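About Hallton

Hallton is a training school for the cleaning and building care trade. It was set up in Malutstead to give site staff a recognised grounding in floor care, waste handling and the safe use of cleaning products. Courses last 9 weeks and are taught in groups of no more than 23. The main intake is in May.

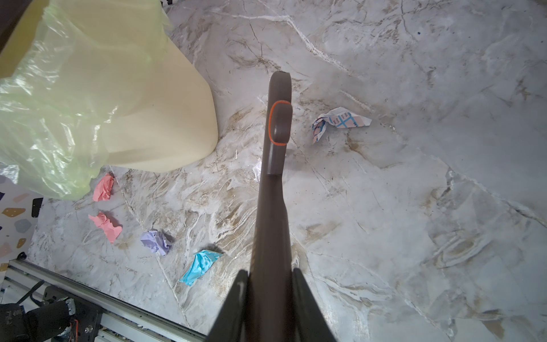
Department of Floor and Surface Care

The department teaches the cleaning and upkeep of hard floors, with separate units for natural stone, tile, timber and sheet flooring. Marble is treated as a subject in its own right. It contains calcium carbonate and is marked by acids, so vinegar, lemon-based products and most limescale removers are ruled out from the first session. Students learn to test the pH of a made-up solution, to dust mop before any damp work and to change rinse water between bays. Re-polishing is covered in theory only. Practical assessment is marked out of 100 and may be retaken once.

The course notes are the Dimitriou notes, revised in full on 15/08/2021. Older copies should not be used for dilution rates. 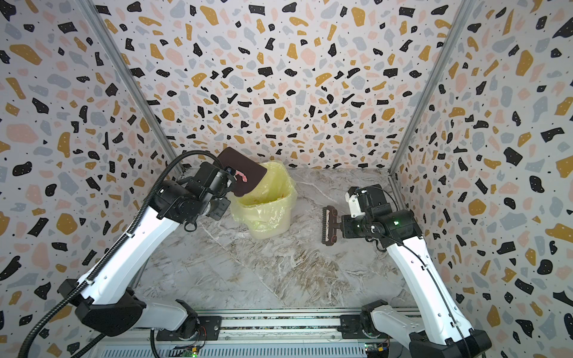 Waste and Consumables

Sweepings go into a lined bin and are not carried between rooms on the pan. Liners are folded over the rim, changed at the end of each shift and tied before lifting. Sharps and chemical containers follow a separate route, set out in unit 2. Attendance and stock records are kept in Wumix, and students are given a login at enrolment.

Employers may book places for their own staff. Invoices are issued at the start of the course and are payable before assessment.

Contact | Privacy | © Hallton, Malutstead | Back to top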